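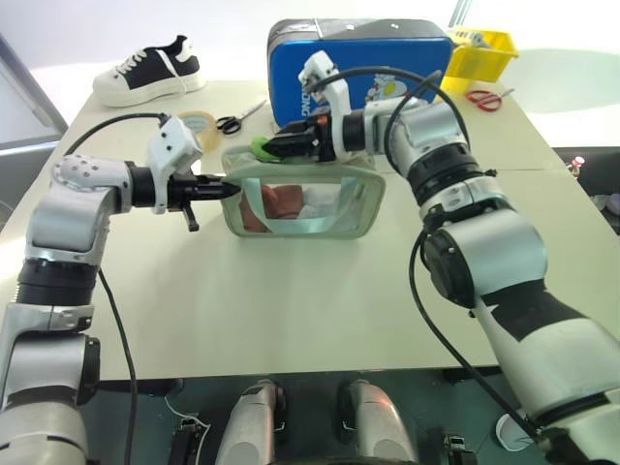
투명 파우치, 연두색 테두리. 안에 분홍색 천 종류 하나 넣은 상태

## 투명 지퍼 파우치, 옷 넣으면 한쪽으로 쏠리는데 어떻게 넣으시나요?

분류: 정리·수납 > 여행 짐
작성일: 2019년 1월 31일

5월에 이사를 하게 되어서 그 전에 옷장 서랍부터 조금씩 줄이고 있습니다. 수건, 양말, 얇은 티셔츠를 종류별로 투명 파우치에 나눠 담으려고 Surano에서 나온 지퍼 파우치를 샀습니다. 앞면이 투명해서 안이 보이고 테두리는 민트색입니다.

문제는 두 가지입니다.

1. 접은 수건을 한 장만 넣고 세우면 수건이 아래 구석으로 내려갑니다. 위쪽은 텅 비고 모양이 안 잡힙니다. 서랍에 세로로 꽂아 두면 며칠 지나서 다 주저앉아 있습니다.
2. 지퍼를 닫을 때 모서리 둥근 부분에서 자꾸 걸립니다. 손잡이를 세게 당기면 테두리가 같이 딸려 와서 터질까 봐 걱정됩니다.

서랍 안쪽 폭은 62cm이고 깊이는 넉넉한 편입니다. 눕혀서 쌓는 건 예전에 해 봤는데 밑에 있는 걸 꺼낼 때마다 무너져서 되도록 세워서 쓰고 싶습니다. 큰 파우치를 그대로 써도 될지, 작은 걸로 바꾸는 게 나을지도 궁금합니다. 영수증은 아직 있습니다.

---

### 답변 1 (채택됨)

파우치 크기에 비해 내용물이 적어서 그렇습니다. 바꾸기 전에 접는 방법부터 바꿔 보세요.

- 파우치를 바닥에 눕히고 안쪽 가로 길이를 잽니다.
- 수건을 그 길이보다 2cm 짧게 접습니다. 딱 맞게 접으면 넣을 때 모서리가 말립니다.
- 접힌 면이 위로 오게 넣습니다. 끝자락이 위에 있으면 지퍼에 씹힙니다.
- 한 장으로 높이가 안 차면 같은 크기로 접은 것을 뒤에 한 장 더 넣습니다.
- 눕힌 채로 손바닥으로 눌러 공기를 빼고 닫은 다음 세웁니다.

수건은 세로로 세 번 접는 것보다 반으로 한 번 접고 돌돌 마는 쪽이 덜 내려앉습니다. 티셔츠는 말면 주름이 가니까 그냥 접으세요.

지퍼는 한 손으로만 당기면 거의 다 걸립니다. 한 손으로 위쪽 테두리를 잡아 팽팽하게 만들고, 다른 손으로 손잡이를 지퍼 줄과 같은 방향으로 당기세요. 모서리에서는 잠깐 멈췄다가 방향을 꺾어서 갑니다. 그래도 뻑뻑하면 양초를 지퍼 이빨에 살짝 문지르고 마른 천으로 닦아내면 됩니다. 식용유는 바르지 마세요. 옷에 묻습니다.

서랍에 세울 때는 파우치끼리 서로 받쳐 줘야 합니다. 저는 비슷한 폭의 서랍에 9개를 꽂아 두고 씁니다. 몇 개 안 되면 남는 자리에 북엔드를 하나 세워 두면 넘어지지 않습니다.

> **질문자 댓글:** 말아서 두 장 넣으니까 훨씬 낫네요. 지퍼는 테두리를 잡고 닫으니 안 걸립니다. 양초는 아직 안 해 봤습니다.

> **답변자 댓글:** 안 걸리면 안 하셔도 됩니다.

---

### 답변 2

저도 비슷한 걸로 고생하다가 Nareck 작은 사이즈로 갈아탔습니다. 양말이나 속옷은 작은 게 맞고 수건은 큰 게 맞아요. 다 같은 크기로 사면 어느 한쪽은 꼭 안 맞습니다. 영수증 있으시면 절반만 교환하세요.

그리고 이사 때 쓰실 거면 지퍼 쪽을 위로 해서 상자에 담으세요. 상자에 눕혀서 꽉 눌러 담았다가 투명한 면에 접힌 자국이 하얗게 남은 적이 있습니다. 드라이기로 펴 보려고 했는데 더 울어서 버렸습니다. 드라이기는 쓰지 마세요.

---

### 답변 3

그냥 지퍼백 쓰세요. 싸고 버리기도 편함.

> **질문자 댓글:** 지퍼백은 써 봤는데 세워지지가 않아서요. 그래도 답변 감사합니다.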